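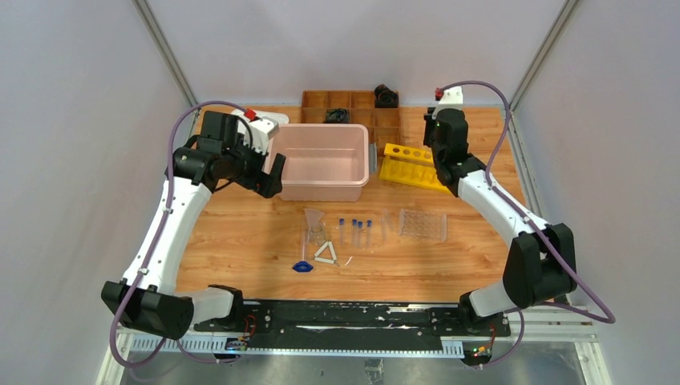 Thiện Mai asked me at the door whether a robot could ever be trusted with glassware, and said she'd give it a week before the first breakage. I promised I'd report back, so this is me reporting back from the Hudolus open day, with apologies for the length!

Two arms on one bench, and the job is tidying up after a lab session – tubes with blue caps, a funnel, a graduated cylinder, a pink bin and a yellow rack. The sort of clutter I left behind me for years as a technician (sorry, everyone).

The lovely people from Mano told us they're aiming for 1,000 practice runs and had got to 207 by the time the doors opened. I asked which bit was hardest and was told clear plastic, every time, which cheered me up no end as I can't see the stuff without my glasses either.

I'd only meant to stay for a cup of tea and I was there till gone four. They'd hoped for 300 visitors and the queue for the afternoon demo went right down the stairs.

Thiện, I did ask about breakages – they keep a tally on the wall and they wouldn't let me look. Going again in October if anyone fancies it?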